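Accueil | Cahiers | Atelier | Matériel | Contacts
Dernière mise à jour : octobre

Cahier d'atelier - table d'assemblage, octobre, 14 h

Repris le plateau ce matin avec Pornthip. Les deux panneaux blancs ne sont pas tout à fait au même niveau et les petites pièces accrochaient au joint. On a posé une feuille de papier brun par-dessus, en laissant la bande du haut dégagée pour garder le joint en vue. Le papier est mat, on distingue bien mieux les couleurs claires que sur le blanc nu, surtout le jaune en fin de journée.

Les briques viennent de la caisse 347, celle que Siamak a rapportée de Moltmont. Je les ai triées avant midi : les pièces fendues sont parties au rebut, les autres sont rangées par couleur. Il manque toujours un couvercle à la caisse. Commande passée chez Rezaei, référence 1587, pas de réponse.

On commence par le plus simple, une verte à deux plots sur une bleue plus longue. 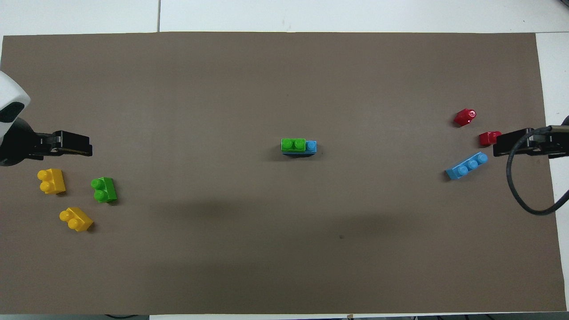 Empilement vert sur bleu clair au milieu de la feuille, briques jaunes et verte à gauche.

La verte est posée côté gauche de la bleue et laisse un plot libre à droite. À garder comme position de référence : le plot libre permet de vérifier d'un coup d'œil le sens de la pièce du dessous. Siamak préférerait une bleue de la même longueur que la verte, à discuter.

Pour le papier, le ruban adhésif sur les bords ne me plaît pas, il gondole la feuille quand on le retire. Pornthip propose des poids plats dans les coins. Essai prévu avec ceux du placard Arna, s'ils ne sont pas trop hauts.

À faire :
- recouper une feuille d'avance dans le rouleau
- caler le pied de table côté fenêtre - il bouge encore
- relancer Rezaei pour le couvercle
- noter les couleurs sur l'étiquette de la caisse, l'ancienne est illisible

16 h : pied calé avec deux épaisseurs de carton. Le joint se sent encore sous le doigt à travers le papier, on verra demain avec une feuille double.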